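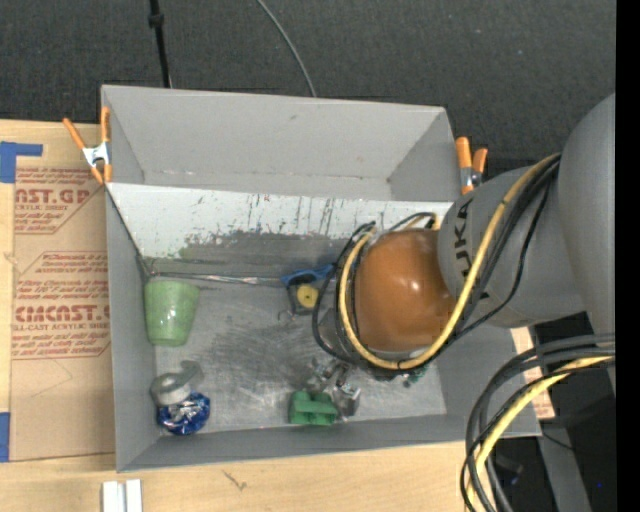 I have been trying to get my house under control since February and I have finally figured out what my problem was. I kept sorting things into tiny boxes! Cute little boxes with lids and labels, and every single one of them ended up half empty with the rest of the stuff piled on top. What works for me is one big open bin on the table, like the gray one up there. No lid. You can reach right in from the side and you don't have to put down whatever's in your other hand first. I'm going to go through how I do it because a bunch of you asked after my closet post. Long thread, sorry, get a snack.

First thing, pick one room and stay in it. I know everybody says this. I ignored it for years and would carry a mug to the kitchen and then start on the spice drawer and then it was 11 pm and I had two torn-up rooms and no clean bed. Now if something belongs somewhere else it goes by the door and I don't leave until I'm done.

I started with the hall closet in our old place on Pirlow Street, and when we moved I swore the new one would never get like that. Reader, it got like that in 4 months. Winter coats, a tent, a bag of other bags, three umbrellas that don't open, and a Christmas tree stand for a tree we no longer have.

So what I do now is a bin pass. Bin goes on the table. I set a timer for 18 minutes, which is a weird number but it's how long one side of my favorite record is, and I just grab stuff and drop it in. No deciding! That's the whole trick of the first pass. If you start deciding you'll sit on the floor reading old birthday cards until dinner. (I have done this. Many times.)

Second pass is the deciding one. I pull things out of the bin one at a time and each one gets a yes or a no. If I can't say yes or no by the time I've walked it across the room, it goes back in the bin and waits for the next round. Most things that go back in twice are a no and I just don't want to admit it yet.

Somebody asked about bin size. Go bigger than you think, but not so big you can't lift it when it's full. I bought a giant one from Cakmont when they had that clearance and it was lovely and I could not get it through the bathroom door. It holds potting soil now. My regular one is wide and not too deep so I can see the bottom, and I got it at a yard sale for 2 dollars.

Also, put it at table height!! My back used to be wrecked after one closet and I thought that was just what cleaning felt like. I was bending over a tote on the floor the whole time like a person picking strawberries. Put it on a table, a bed, an ironing board if yours is sturdier than mine.

OK, paper. Paper is its own animal and I don't let it into the bin at all anymore. It goes in a grocery bag, and the grocery bag gets done in front of the TV. Warranties for things I don't own, takeout menus from two towns ago, the manual for an Ultard blender that died before I ever made soup in it. I kept that manual through two moves. Why. The manual was in better shape than the blender ever was.

Cords! So many of you asked about cords. I had a drawer so full it would only open a couple of inches and you had to go in with a butter knife. Here's what I did. Dumped the whole drawer, matched up everything I could with a thing I still own, and put a piece of masking tape on each one with the name of the thing. Not the type of plug, the name of the thing. "Kitchen radio." "Old camera." Then anything with no match went in a paper bag with the month on it. If we get a few months down the road and I haven't gone digging in there, it goes to the electronics drop-off. I've gone in once so far, for the charger to the hair clippers, and I was so smug about it.

Kids' stuff I'm not going to pretend I'm an expert on. My rule is 10 pieces of art per school year go in the flat box and the artist gets to choose. The artist has very strong opinions and they are never the ones I would have picked. This year a drawing of a plain brown potato made it in over a hand turkey. I've made my peace with it.

Clothes I do differently from most people, I think. I don't try anything on. Trying on makes me sad and then I quit. I hold it up and ask if I'd be glad to find it clean on a morning when I'm running late. There was a green sweater I'd kept forever since it was expensive, and I asked it that question and the answer was so clearly no that I laughed out loud in my bedroom by myself.

Where it all goes after: I've got a donate bag that lives in the trunk of the car. Not in the hallway, not by the stairs, in the trunk. The hallway bag gets picked through by everyone who lives here and pretty soon the waffle maker is back on the counter. The thrift place next to the Qian bakery takes nearly everything, and then I get a sesame bun, so I never mind making the trip. I may be donating more than I need to on account of the buns.

Things I did hang on to, so you don't think I'm a monster: my grandmother's rolling pin, every single cookie tin, a coat I can't zip, a box of ticket stubs, and a lamp shaped like a goose that everyone else in the house hates. The goose stays.

Things I regret tossing: one good flashlight and the lid to my big pot. I've been using a dinner plate as a lid ever since and it's fine, it just rattles.

A couple of you asked how I keep it going once a room's done and I mostly don't, ha. I do one bin pass after supper when I feel like it, usually whichever spot is bugging me the most. Some weeks that's a lot and some weeks the bin just sits there with mittens in it. The hall closet has stayed good though. You can open the door and nothing falls on you.

Next up is the garage and I'm scared of it. There's a shelf back there I haven't seen the top of since we moved in. If anybody has a good way to store half-empty paint cans, please tell me, I've got so many and they're all some kind of beige.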